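July 10, 2022

Table day, finally. I wrote it on the list in October and it has been carried over from page to page ever since.
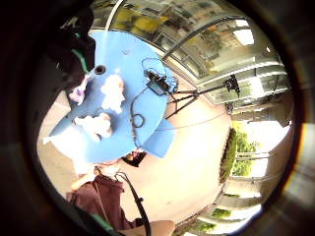 I started on the second floor room at 90 minutes before lunch, which I thought would be plenty. The idea was to get everything sorted into keep, return and throw out, and then wipe the whole thing down before Vasylyna needs it for the grant people. The stuff on it had spread. There were two white fluffy clumps on the blue top, one near the middle and one closer to the left edge, and I spent a while deciding if they were worth saving. I put them in the bin in the end. The black cables were the slow part. They had wound themselves around each other by the black unit and one had made a little coil near the edge of the table, and I had to follow each one with my fingers to find out where it went. I labeled them with masking tape and a pen that was running out.

The small purple and white thing went in the lost property box. If it isn't claimed by the end of the month I will ask Yurii what to do with it. He usually wants to keep things.

I left the tripod up. Yurii told me twice that he has the height how he wants it, so I cleaned the pink floor between the legs with the narrow brush and then went over it with a damp cloth. The floor shows every mark. Whoever picked pink was not thinking about shoes.

Lunch was the rest of the rice and a cucumber, on the stairs, because the kitchen was full of people from the Kollside meeting. They had ordered from Grillinness and the smell went all the way up. Vasylyna came out with a paper plate and gave me two skewers and some bread. She said the meeting was going badly. They want the room for 3,000 a season and she had written down 3,621, and neither side was moving. I said to split it. She said it doesn't split nicely.

In the afternoon I did the windows, inside only. The tall ones take longer than I remember, and the light comes off the building opposite so you can't tell where the streaks are until you stand over by the door. I did the first four panes with the Janssen spray and it left a film, so I did them again with vinegar and water. I won't buy the spray again. There are two more bottles in the closet — I will use them on the sinks.

Then the table itself. Warm water with a drop of dish soap, dried with the old towel. I ran a cotton swab around the little black hole in the top, and it came out gray. There is a scratch I had not noticed before, as long as my thumb, and I don't think it will come out. I tried baking soda on it and stopped when I saw I was making a dull patch.

Yurii came by at four to look. He moved the labels so they all faced the same way, and asked where the long extension cord was. I had no idea. We looked behind the radiator and in the Cosport bag and it was in neither. He thinks it went home with somebody after the talk in the spring. I wrote it down to ask.

Spent on the day: vinegar, tape, a new pair of rubber gloves. I have the receipts in the envelope. There is still money left in the 2,000 we were given for the rooms, and I would like to use part of it on a box with a lid for cables.

Home by six. Knees sore from the floor. Called Mom, who has picked the first beans and wants me to come and get a bag before they go tough. Tomorrow the closet, and return the ladder.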